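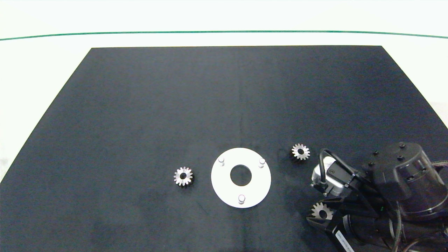

Courses > Robotics Lab > Team Reports > Gear Placement Cell

Overview | Hardware | Fault Log | Source Files

Last updated March 16, 2021

Fault report: the gripper closing between stations

Team: Vasilis Mujić, Vlasta Đorđević, Botond Szabó
Lab supervisor: Živko Georgiev

1. What the cell is supposed to do

Our project is a pick and place cell. The arm picks up small spur gears from the table and puts them on a plate with pins. We started in January with the Bruvholm base code, which the lab gives to every team, and wrote our own grasp routine on top of it. This report covers one fault, how we found it, and what we changed. The general results are in the final report.

2. The fault

During a run of 200 cycles the gripper closed on its own while the arm was moving to the next gear. No close command had been given by our routine. It happened 6 times in the run. In most of these cycles the arm reached the gear with its fingers already shut and pushed down on it. In one case Vlasta was moving a gear by hand at the other side of the table. She was not hurt, but she pressed the stop button and we ended the run. We treated it as a safety matter from then on and did not run the cell again until Živko Georgiev had read our notes.

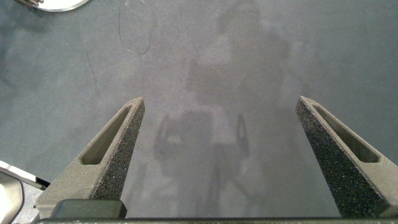 Figure 1. Gripper open above the table, wrist camera.

The pads on the inner faces of the fingers are rough, so that a gear does not slip. A gear that gets caught off center tends to stay caught, and pulling it out by hand would put somebody's fingers in the gap. We wrote a rule that the arm has to be powered off before anyone clears a gear.

3. Finding the cause

We first blamed the cable. Botond replaced the connector at the wrist and we did a short test with the gripper opening and closing in place. It ran 1,000 times with no error, so the connector was probably fine before he changed it. We should have done this test before replacing anything.

Next we logged every message sent to the gripper driver, a Flallen unit. The log showed a close command with an old time stamp just before each unwanted close. The command came from the retry part of our own code. When the gripper did not report a grasp in time, the routine put a second close command in a queue. If the first one then worked, the second was never removed. It stayed there until the driver had a free moment, and that was usually after the gear had been placed and the arm was on its way again.
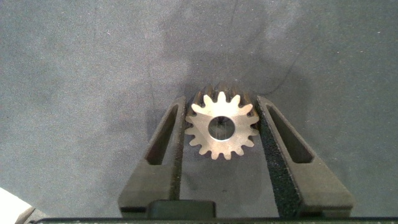 Figure 2. Gear held between the finger pads.

A slow grasp report was the trigger. With a gear standing on its teeth, the pads can touch the tips of two teeth first and the gear turns a little before it settles. The driver waits for the width to stop changing, and our time limit was too short for this. Vasilis found the same delay in the January logs, but at that time we had no retry and so nothing came of it.

4. Changes made

- The queue is emptied every time the gripper reports a grasp and again before any arm move.
- Each command now carries a time stamp and the driver script drops it if it is more than 2 seconds old.
- The time limit for the grasp report is longer.
- Hands stay off the table while the arm has power. Gears are reset only after the stop button is pressed.

The last rule makes testing slower. We considered a light curtain (the lab has one made by Larkisell) but it could not be mounted without moving the table, and we had no time left for that. 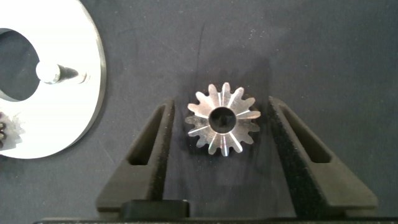

Reading time: 2 min

5. Test after the changes

We repeated the run of 200 cycles with the new code. There were no unwanted closes. Old commands did appear in the log, and all were dropped. Placing errors are a separate problem and still occur, mainly when a gear lies close to the plate and a finger does not have room to come down beside it.

We also tried to bring the fault back on purpose by setting the time limit to its old value - the queue filled as before, but it was emptied before each move and the fingers stayed open.

6. Open points

The stop button cuts power to the arm but the gripper keeps its last state. Spyros Omerović from the Milošević team pointed this out when he read our draft. It means a gear that is held stays held, and so would anything else. We have not solved this. The next team should check whether the driver can be set to open at low force after a stop, and should test it with a soft object first.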